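3. Task Design and Course Organisation

3.1 The table-setting project
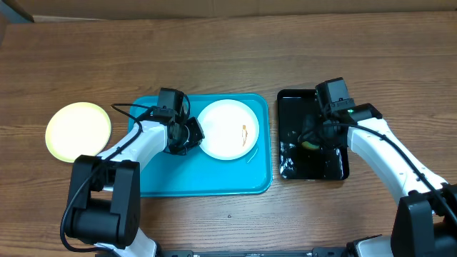

The project was given to students in the second half of the course, when they had already finished the exercises on joint control and on safe operation. We wanted a task which every student knows from home, so that no time is lost on explaining the goal. At the same time the task should be difficult enough that a simple fixed program will fail. Moving small items between plates and trays fulfils both conditions. A student can judge in one second if the result is good, but to write down why it is good takes much longer, and this writing was a part of the mark.

Figure 2. Two-arm workspace used in the table-setting project. The plates and trays stand directly on the table or inside one another, depending on the task card.

In total 29 students took part. They worked in teams in the robotics laboratory at the Flesdale campus, and each team kept the same pair of arms until the end of the project. In the previous year we had allowed the teams to change stations, and many hours were spent on repeating the calibration. Keeping one station for one team removed this problem, although it created another one: some teams learned the small habits of their own arms so well that their programs did not run on any other station. We come back to this in Section 5.

3.2 Task cards

Every session started with a task card. The card names the items, the starting place of each item and the place where it must be at the end. It does not say which arm should be used. This was left open on purpose. In the first sessions most teams gave all the work to one arm and let the second one wait. Only when the cards began to ask for items at both sides of the table did the teams start to divide the work.

We used 3 levels of cards. On the first level, one item is moved and the other arm stays in its home position. On the second level, both arms move, but their areas do not overlap. On the third level the two arms must enter the same area one after the other, and the team has to decide who goes first and how the other arm knows that the area is free. The third level caused the most discussion. Several teams solved it with a fixed waiting time, which is easy to program and easy to break. We did not forbid this solution. We asked only that the team measure how often it failed and report the number.

The colours of the trays and plates were also a matter of some discussion among the teaching staff. Strong colours make it simpler for a student to find the edge of a tray in the camera picture, and we did not want that the vision part becomes the whole project. Dark and shiny surfaces are less comfortable, as the light from the ceiling appears on them as white areas and a simple threshold takes these areas for an object. We decided to keep surfaces of both kinds.

3.3 Recording of attempts

An attempt begins when the team leader presses the start key and ends when both arms are again at home, or when somebody presses the stop button. Each attempt was saved with the joint positions, the gripper commands and the picture from a fixed camera. The software for the recording was written by Daithí Nic Aodha, at that time a teaching assistant in the course, and it is called Zovlow by the students and by us. It writes one folder for each attempt and refuses to start if the last folder has no label. This small rule was not popular, but it saved us from the unlabelled data which we had in earlier years.

Our plan was to collect 500 attempts over the whole project. At the end 373 were complete, with all files present and with a label which two members of the team agreed on. The missing attempts have different causes. Two teams lost several afternoons to a damaged cable, and the laboratory was closed for a part of October while the floor was repaired. We did not extend the project to reach the planned number, as the students had examinations directly after.

3.4 Marking

The mark had two parts of equal weight. The first part was the demonstration, in which the team received a card it had not seen before and had one hour to prepare. The second part was the written report. In the report, a team had to choose one failed attempt and explain it from the recorded data. We believe that this is the most useful exercise of the whole course. Students often wrote at first that "the gripper missed", and we returned such reports with the request to say by how much, in which direction, and at which moment the error could be noticed for the first time. After the second version most of the explanations were clear, and some of them were better than the ones we had ourselves.

A team with an unsuccessful demonstration could still pass with a good report. The opposite case was not possible.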